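Workshop > Shared Builds > Arm Bench > Safety Checks

Arm bench check: tool bin pick, wrist camera build
Mar 18, 2020 – by Nisreen Awad

Build: Closanen arm, two-finger gripper, camera at the wrist
Control software: Reluvel, build 478
Checked against: Stodwood shared shop sheet, arm section

I went through the sheet with the arm powered and again with it off. My comments are longer than the boxes allow. I don't think a row of check marks says much about a homemade arm, and I would like whoever signs after me to read the words too.

1. Base clamped to table – PASS
Both clamps tight by hand. I would still like a bolt through the top. A clamp that was tight in December is no proof of anything now.

2. Emergency stop within reach of the operator – PASS
Cuts power to the joints. It does not cut power to the gripper, and the build notes say this is on purpose so the arm won't drop what it holds. Fine for a foam block. I'm less sure when the thing held is a pair of pliers.

3. Cable strain relief at the wrist – FAIL
Zip tie only. The camera lead rubs on the second joint at full turn. Fix before next use.

4. Work area clear of anything not needed for the task – PASS WITH COMMENT
The task is pliers in a clear plastic bin on the wood table. The sheet asks for a clear area but never says how far out it goes.
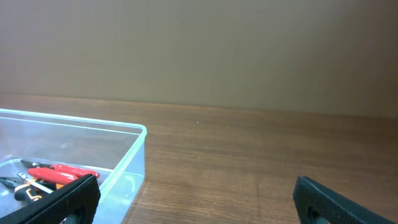

My own view is that the area should be the full reach of the arm plus a hand's width, taped on the tabletop. At present it is whatever the person running it feels like that evening. Tape is cheap. Ask for some.

5. Gripper force limited – NOT SHOWN
The limit is set in Reluvel and I was told it works. Being told is not a test. I want a reading from the kitchen scale, written down, with the date beside it.

6. Gripper fingers free of cracks and sharp corners – PASS
Run a cloth over them. If it snags, sand the spot and write it here.

7. Container will not slide or tip if a finger catches the rim – FAIL
I pushed on the rim with a wooden spoon handle and the bin moved easily. The build notes claim the software sees the bin shift and corrects for it. Maybe. Clear plastic is hard for a cheap camera, and I have yet to see a log that backs the claim up. Put a rubber mat under it.

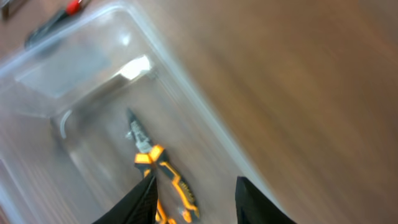
Cârstea disagrees on item 7 and asked for that to be recorded: a loose bin is safer than a fixed one, because it gives way when the arm pushes too hard, and a mat would hide a bad approach path until something bent. Wants the item changed to "container free to move, nothing breakable behind it."

I have left it as a fail. The point about bending is fair, but a bin that gives way can also go off the table, tools and all.

8. Speed reduced near people – PASS
Slow mode was on when I arrived. It goes back to full speed after a restart with no warning on screen. Check it every time.

9. Log kept of faults and stops – FAIL
Last entry is run 671 and it reads "ok now." What was wrong before that?

Result: not cleared for running unattended. Supervised runs only, one hand near the stop, until items 3, 5, 7 and 9 are redone and signed.

Related items
Zip ties are not strain relief
Setting a grip limit with a kitchen scale
Stodwood shop sheet: lathe section
Arm bench sign-up and key rules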